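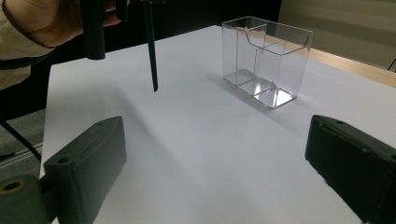
Clear pen box on white paper, dip in the front edge

Clear acrylic pen boxes: are they worth it?

Posted by Hina Jafri, 08/06/2024

Hello all, and sorry in advance because I do go on a bit! I've been having a proper sort-out of my drawing table, and I've finally replaced the old biscuit tin with one of these see-through boxes. The tin had served me for 17 years (it came with me through two house moves and one very enthusiastic puppy), but I was forever tipping the whole lot out to find a sharp pencil, and I'd had enough.

So, the box. It's clear all the way through, with dividers, and I do like that it hardly takes up any room to look at, if that makes sense — the table feels much calmer than it did with a great tin sitting on it. My trouble is that I can't settle on where anything should go. Do you sort by type, with all the pencils together, or by what you're working on that week? And does anyone put a lining in the bottom? I'm worried about graphite dust making it look grubby by March.

marrowfat
Oh, I love a sort-out thread. By type, every time! I tried keeping things by project and ended up with three half-used rubbers in three different places and no idea where the good one was. Pencils at the back where it's tall, small bits in front, and leave one section with hardly anything in it for whatever you're using today. You'll be glad of the spare bit of room.

Teapot_Lid
I'm going to be the grump here, Hina, and I hope you'll forgive me. I had a clear one from Salport and gave it away after a couple of months. Every smudge showed, every fingerprint showed, and I spent more time wiping it than drawing. Mine's a plain stoneware jar now and it hides a multitude of sins. Heavy too, so it doesn't go over when I reach across it.

marrowfat
But you can't see what's in a jar, Teapot! You're back to the biscuit tin.

Teapot_Lid
I can see the tops of the pencils perfectly well, thank you. And I know which is which by the paint on the ends.

quillandcrumb
Somewhere between the two of you. I've got a clear box for pens and a jar for brushes, and they get on fine. On the dust question, I cut a bit of felt to fit the bottom of each section and give it a shake out of the window when it gets dirty. Wash the box in lukewarm water with a drop of washing-up liquid and use a soft cloth, never kitchen roll. I scratched my first one that way and it never looked right again. Where does yours live on the table, Hina? Mine kept getting in the way of my paper until I moved it.

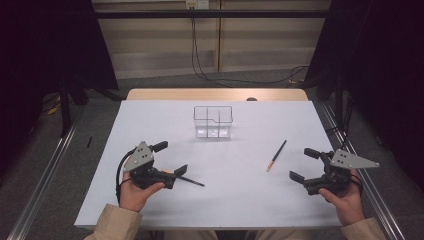 Hina Jafri

Up towards the far side of the white board, more or less in the middle, so that I still get the near part for working on. The pencil just to the right of it is the sort of thing I mean: dark, nicely sharpened, and not put away! I have a terrible habit of leaving the one I like best lying about, and then of course it rolls off and the point goes. I counted up last night and I own 14 pencils, of which I use 4. The rest are there out of loyalty.

Thank you for the felt idea, quillandcrumb, that's going straight on the list. And Teapot, I do take the point about smudges. The light goes right through it and the edges show up very crisply, so I can imagine a thumbprint would too. I'm willing to put up with a bit of wiping, though.

Teapot_Lid
Ten spare pencils! Put them in a jar, that's all I'm saying.

old_wenen_road
I've been reading along and thought I'd chip in, as I've had mine a good long while. It's an Agbayani one, a bit bigger than I needed, and what I'd tell anybody is to watch the height. Short pencils vanish down the back of a tall section and you end up fishing for them. I keep anything stubby at the front. Also, keep it out of strong sun if you've got felt tips in it, they dry up something awful.

marrowfat
Has yours got the higher bit behind, Hina? I couldn't tell from the first picture.
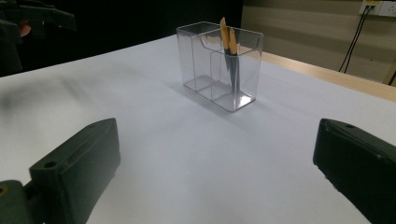
Re: Which section for what?

quillandcrumb
Yes, it has, you can see the tall part runs right across the back, with the smaller ones in front of it. I'd go with full-length pencils along the back, then rubber and sharpener at the front, and I'd leave the black pens for last and see what room there is.

marrowfat
I'd swap those. Pens at the back, pencils at the front, as it's the pencils you pick up most and you don't want to be stretching over everything.

quillandcrumb
They'd lean, though! A long pencil in a low section drives me potty.

Hina Jafri
I'll try it marrowfat's way for a week and then quillandcrumb's, and report back. My loyal ten are going in a jar, so Teapot can have a small victory. Does anyone know if sticky felt leaves a mark on clear plastic, or should I just lay it in loose?

old_wenen_road
Loose. I had to soak the sticky sort off and it took me most of an afternoon.

Related threads
Best rubber for soft pencil? (17 replies)
Flustisis desk lamp, too bright for evenings?
Show us your drawing table
What to do with pencil stubs (2 replies)
Drawers or pots for a small room

We use cookies to keep you signed in and remember your settings. By carrying on you agree to this.

Contact us | Forum rules | Copyright Wenen Desk and Drawing Forum | Back to top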